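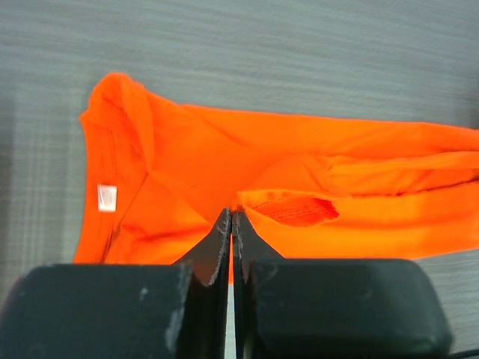
Section 4. Running the folding demonstration for visitors

Your Furkard arm comes with a demonstration program that works well for open days and school visits, and we suggest you try it a few times by yourself before any guests arrive. Choose one garment in a strong, plain color and stay with it – a bright orange one on a gray tabletop is easy for people to follow, even from the back of the group. Crumple it a little, the way laundry really looks, and leave the fingertips closed over the cloth as your starting position.

1. Switch on the arm and wait for the Clesness screen to show Ready.
2. Lay the garment down and select program 110.
3. Ask your guests to stand behind the floor line, then press Start.
4. When the program ends, press Hold before you reach in to crumple the cloth again.

Note: If the screen shows code 303, the arm has lost its starting position. Press Home, take a breath, and begin again from step 2. Visitors are usually very patient about this!

Caution: Keep hands, sleeves and lanyards away from the fingers whenever the arm is powered. The tips are narrow and they do pinch. Check that any cable on the table lies clear of the garment before every run.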